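Notes from the Cell: Putting Samuel's Wrist Back Together

If you stopped by the Jultovico shop in April and wondered why Samuel was parked with his arm folded, the short version is that the gripper was closing crooked. It wasn't crooked enough to drop anything. But the fingertips had started meeting a hair off, and every week I was nudging the grasp offset a bit more to make up for it, and that is a habit you can only keep up for so long before the numbers stop meaning anything!

So I finally did it the right way. Power off, air off, tag on the switch, wrist cover off. Both fingers came out, along with the six screws that hold them (I keep them in a muffin tin, don't laugh). The left finger mount was fine. The right one had worn a little step into its slide, right where the old grease had turned to something like candle wax. I cleaned it up, put in a new slide from Omik, greased it lightly and ran the fingers in and out by hand until they felt even.

Then comes the part I used to skip and don't anymore – redoing the wrist camera in the simulator before the arm moves at all. The camera looks out past the fingers, so if the model has them sitting wrong, everything you plan from that view is wrong too. I opened up our practice room in Cunum, typed in the new finger offsets and tilted the wrist way over to check that both fingers still showed and the gap between them stayed open.
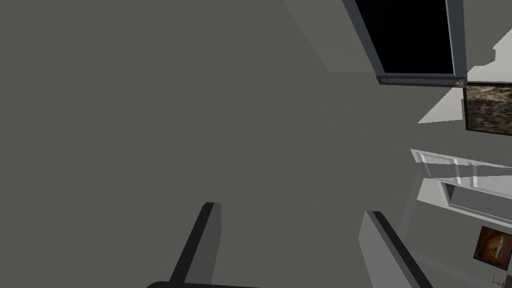
Lingyun Yin wrote back after I sent the draft of this around, wanting to know why I bother with the simulator when a feeler gauge on the real fingers takes less time. Fair question, and Lingyun is right that the gauge is quicker. I use both. The gauge tells me the fingers are straight, and the model tells me the planner agrees with it.

After that it was slow jogging, then 400 open-and-close cycles with nothing in the grip, then another look at the slide. We've moved the grease job up to every 2,000 cycles, and I wrote that on the inside of the cover in paint pen so whoever is next in there can't miss it. If you run Samuel on your own and hear a click on closing, please stop and come find me. Don't touch the offset!

Rafail Ververidis

Back to top | Contact the newsletter desk | © 2021 Jultovico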